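4.2 How people picked a table

I should say up front that I went into this part of the study expecting a mess. We'd asked 60 adults in Orkville to pick a kitchen table for a made-up household, and Darcy Donnelly (who ran most of the sessions with me) had bet me lunch that everyone would simply go for the biggest one. She lost, but only just! Size came up in nearly every interview, and then people talked themselves out of it once they started thinking about chairs, and kids, and how you get past somebody who's already sitting down.

What they kept coming back to was walking room. Sixteen people paced it out on our floor before they'd say a word about the table itself, which I loved, and which our scoring sheet had no box for. Hae-won Myung added one after the first week, so the early sessions are a little thin on this and I've left them out of the averages. The other thing was color. Gray got called "calm" and "like a dentist's" in almost equal measure, sometimes by the same person, and I still don't know what to do with that.

We also asked what a table needs around it before it feels like it belongs in a room. Answers ran from a rug to a window to "somebody's mail" (my favorite), and the people who rent gave much shorter lists than the people who own.

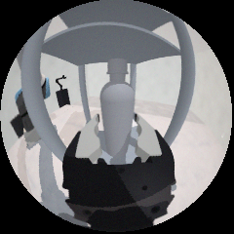
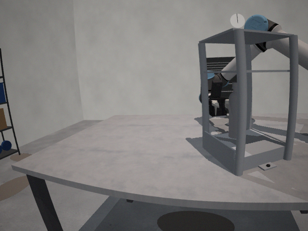
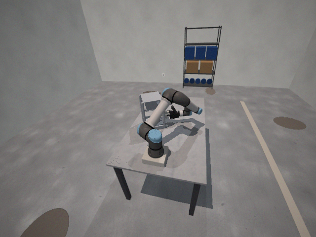 Figure 3. Computer-rendered views.

Now, renters. Hrvoje Karagiannis thinks the short lists come from moving a lot, and I mostly agree, though I'd want to ask people how many times they've moved before I put any weight on it. We didn't ask, and I'm kicking myself. The follow-up in Sollach has that question on page one, along with a longer one about hand-me-down furniture.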